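Moisture Movement in Edge-Glued Work Surfaces: Project Report
Materials and Interiors Workshop, October 2024

1. Purpose

The project examined how solid wood work surfaces change in width when indoor humidity changes. Edge-glued tops are common in shared workrooms, where heating and ventilation are often switched off overnight. The question was whether the movement is large enough to affect how a top should be fastened to its base.

2. Method

Test panels were cut from stock supplied by Mevix and finished on one face only, on both faces, or not at all. Each panel measured 1,280 mm across the strips at the start of the test. Panels were stored flat on spacers in a closed room at the Vallejo building. Width was read with a steel rule and a dial gauge at three marked points – both ends and the center – and the mean was recorded. Humidity was logged with a Starnik sensor placed at panel height. The logger stored 1,814 readings in September, of which 49 were discarded because the room door had been left open.
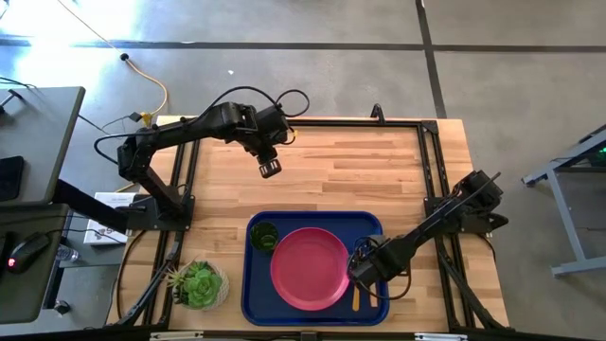
Wood moves very little along the grain, so length was measured only at the beginning and end of the test. No change in length was found beyond the reading error of the rule.

3. Results

Unfinished panels moved the most and responded first. Panels finished on both faces moved more slowly and reached a smaller total change. The panels finished on one face gave the least useful behavior: they took up moisture through the bare face and cupped toward the finished one. The cup remained after the room returned to its starting humidity, although it was smaller.

No glue line opened. Small end checks appeared in two unfinished panels – both were cut from the same board.

4. Discussion

The results support finishing both faces equally, including the underside. Fasteners should allow movement across the strips. Slotted brackets from Grakano were tried on a 900 mm base and allowed the top to slide without lifting. Fixed screws at both long edges are not recommended.

The test covered one species and one season. A heating period should be included before the slot length is decided.

Contact the workshop office | © 2024 Materials and Interiors Workshop | Back to top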